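3.2. Criterios de agrupación y contención de recipientes domésticos

El segundo bloque del estudio aborda la disposición de recipientes de plástico con tapa en cestas abiertas, una tarea habitual en el orden de despensas y armarios bajos. Se parte de la clasificación de Vávra, que distingue entre contención rígida (cajas de pared continua) y contención permeable (cestas de malla o varilla). La segunda categoría ha recibido menos atención, pese a su presencia en el inventario Fonberg, donde figuran 66 cestas de distinto formato.

Para cada recipiente se registraron tres variables: huella en planta, altura con la tapa cerrada y orientación inicial respecto al borde mayor de la cesta. La orientación se anotó en 2 clases – paralela y oblicua – sin medir el ángulo exacto. La carga se limitó a 1000 g por cesta, valor inferior al admitido por la varilla más fina del conjunto Wondar.
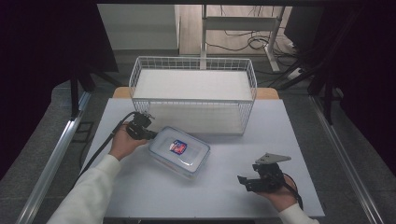

Figura 3. Recipiente transparente con tapa y cesta de malla blanca sobre la mesa de trabajo.

La orientación inicial condiciona el número de correcciones previas a la colocación. Un recipiente paralelo al borde puede trasladarse sin giro; uno oblicuo exige un giro en la mesa o durante el traslado. El caso de la Figura 3 corresponde a la clase oblicua: el recipiente, rectangular y de esquinas redondeadas, queda ladeado delante de la cesta, cuyo fondo es plano. Las esquinas redondeadas reducen el riesgo de enganche con la varilla lateral, aunque dejan huecos entre piezas contiguas que el cálculo de ocupación debe descontar. La etiqueta situada sobre la tapa no se consideró en la huella ni en la altura.

El procedimiento de Drondine asigna a cada hueco una superficie fija y tiende a sobrestimar la ocupación en cestas grandes. En este trabajo se adopta la superficie real de apoyo, medida sobre el fondo de la cesta.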